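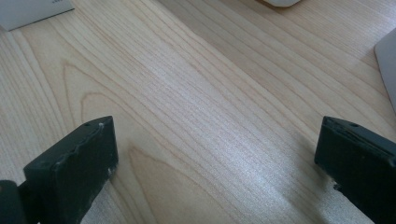 Photo: Telano / Trestdale Surface Care

Section 4 - Oiling and re-coating a wood desktop

Read all of it first. Covers pale wood tops with a smooth factory finish. Painted tops, see Section 6.

You need: Brandes Clear Top Coat, 2 lint-free cloths, fine pad, masking tape, gloves.

1. Clear the desk. Monitor arms off too, clamps leave a ring if you coat round them.

2. Wipe down with a damp cloth and a drop of dish soap. Go with the grain. Dry right away.

3. Look across the top from a low angle, window or lamp behind it. Dull patches = worn finish. Mark them with tape.

4. Rub the marked spots lightly with the fine pad. Straight strokes, follow the lines. On the arched grain pick one direction and stick to it, no circles.

5. Wipe off all dust. Then wipe agian.

6. Shake can, pour a little on the cloth (never on the desk). Thin coat, back edge first, work toward yourself.

7. Leave 26 hours. No cups, no laptop, no cat.

8. Second coat, same way. Most tops don't need a third.

Note: Room should be 70 F or close to it. Colder than that and the coat stays tacky - open a window and wait longer, don't use a hair dryer.

Note: One 1000 ml can does a standard desk twice over. Leftover keeps until the date on the lid.

CAUTION: Used cloths can heat up and catch fire. Lay flat outside to dry, or soak in water before they go in the trash.

CAUTION: Do not mix with wax polish. If the top was waxed before, strip it first (Section 3).

Streaks after drying? Too much on the cloth. Pad lightly, wipe, one more thin coat.

Replacement pads and cans from the Evedstead store, counter closed Tuesday. Bring the lable off the old can so they can match the sheen.

Next: Section 5 - Edges and drawer fronts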